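Plead or fight: the first offense deserves more thought than it gets

2023-08-01

Most people charged with a first DUI plead guilty or no contest at the first chance they get. They are embarrassed, they want the thing off their back, and the offer on the table looks standard. I have practiced criminal defense long enough to have watched this happen in hallways over and over, and I think it is a bad habit that our courts encourage.

The arraignment is short. A person who has never been in a courtroom before waits on a bench for most of a morning, gets called up, hears a list of rights read fast, and is asked what they want to do. Somebody has handed them a form. The form has boxes to initial. By lunch they have a conviction that will follow them for years.

What they have usually not seen by then is the evidence. They have not seen the maintenance log for the breath machine. They have not seen the video from the patrol car, if there is one. They may have the police report, and the police report was written by the person who arrested them. I don't say that as an insult to the officer. It is one side of the story, and a plea entered on the strength of it is a plea entered half blind.

A client of mine, arrested on the Gokbridge road last October, came to me with the plea form already filled out. He had been stopped for a wide turn. The breath test was given twice, and the two results were farther apart than the testing rules allow. That fact was on the second page of a packet he had not read. The charge was reduced to a traffic offense before trial. Had he initialed the boxes, the packet would have gone into a file and stayed there.

Not every case has something like that in it. Many don't. When the stop was good, the test was good and the number is high, a plea may well be the right choice, and I tell people so. My complaint is with the timing.

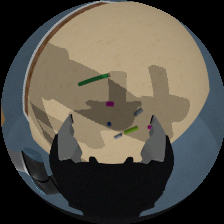 Turcotte wrote to me after an earlier column on this subject and said I was selling false hope. The county cannot try every drunk driving case, the letter went, and the people who plead early are mostly guilty and mostly know it, so dragging them through three more hearings costs them days of work and costs everyone else money.

There is something to this. Missed work is a real cost, and for a person paid by the hour it can be a bigger one than the fine. But in many misdemeanor cases a lawyer can appear without the client, and a defendant who qualifies can have a public defender do the same. The choice is seldom between pleading today and losing a week's wages. People think it is because they are asked to decide before they have talked to anyone.

As for the money, the county already pays for evidence it doesn't look at. Reports get written, blood gets drawn, video gets stored. Asking that the defendant see it before giving up a trial is a modest request.

I would like to see a simple rule: no plea to a first DUI accepted until 29 days after arraignment, unless the defendant has a lawyer and the lawyer asks for it sooner. That is enough time to get the discovery and have one conversation about it. A person who wants to plead after that can plead. The sentence would be the same, and the judge would have better reason to believe the plea was an informed one.

The license is a separate matter and the clock on it runs much faster. The motor vehicle hearing has to be requested within days of the arrest, and the court will not remind you. I have met people who fought the criminal case well and lost their license anyway because the pink sheet sat in a glove box - in an impounded car, in one case. If you take only one thing from this column, read that sheet the day you get out.

Then get the discovery, read all of it, and make up your mind.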